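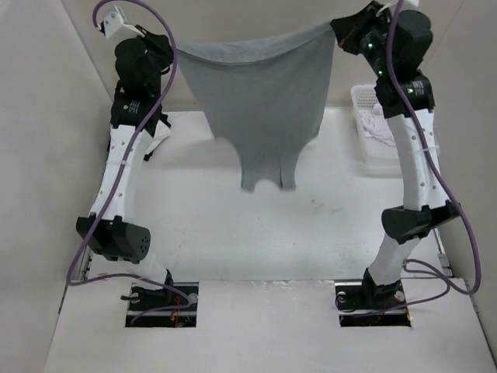 Kulleo wrote:
Check the closed position on both grippers before you retune anything in the arms. If one side loses the corner during the stretch and the other holds, the fault is usually at the fingers. What does each side report fully closed, with no cloth?

treloar_m wrote:
Left reports 935, right reports 941. Same units, same commanded force. Both were zeroed in February when the cell was moved to the Flevstead building. The drop is always on the left and always at full stretch, on plain gray T-shirts. Nothing in the program has changed. The shirt goes down flat in the middle, both arms start from low near the hem, and the pick points are taught relative to the work surface.
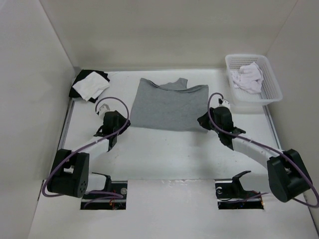
Pick height is the same value for both arms. I checked it with a feeler gauge at the taught points and the left is no worse than the right. The cables have enough slack at the wrist. I moved the left tie down the link once already and it made no difference to the drop rate.

Andness wrote:
Six counts between two grippers means nothing. Mine differ by more and run all day. I would look at the cable again. A stiff cable loads the wrist at the top of the lift, exactly where you lose the corner.

Kulleo wrote:
Disagree. A cable load would show up as a following error on the wrist joint. He would have it in the log.

treloar_m wrote:
No following error logged. I ran 200 cycles overnight with the stretch distance reduced and got eight drops, all left. Then I took the wrist view and went through the tips at the cloth edge.
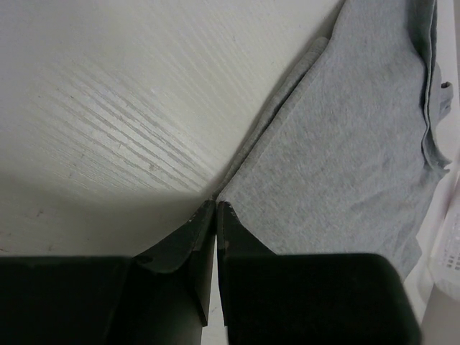

Scuffing on a tip does not bother me by itself. What I want to know is whether the faces still meet along their whole length. I closed each pair on a strip of thin paper and pulled. Right holds it anywhere. Left holds at the base and lets go at the last bit of the tip. So the fingers touch further back first, and a single layer of jersey at the very end gets almost no pressure.

Procedure I used:
1. Arms parked, drives off, air of the room only, no cleaner on the pads.
2. Loosen both finger screws on the left, not the mount.
3. Close by hand on the paper, seat the tips, tighten alternately.
4. Power up, rezero closed, repeat the paper test at tip, middle and base.
5. Reteach the pick point.

Step 5 took longest. I brought the nearly closed tips in over the hem and corrected from there. 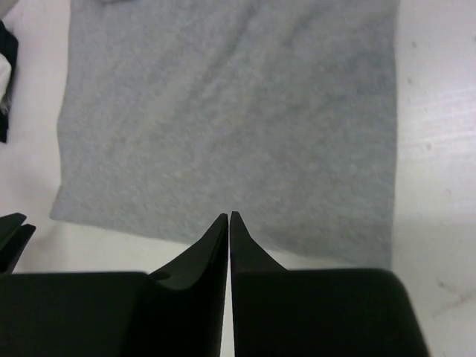 Andness wrote:
Fair enough on the paper test. I still would not reteach from a wrist view. Perspective pulls the tip toward you and you end up short of the hem. Touch off on the bare surface.

treloar_m wrote:
Touched off first, the view was only for the lateral correction. Will post the drop count after a full week at normal stretch.

Malcolm Treloar

Last updated: 2022-09-15

Comments (3)

Štěpánek: Which torque on the finger screws? Ours back out if they are done by feel.

guest: Paper test should be in the weekly checks. We do it on both sides even if only one is dropping.

Kulleo: Mark the screws with paint pen after step 3.

This site uses cookies to keep you signed in. Accept | Settings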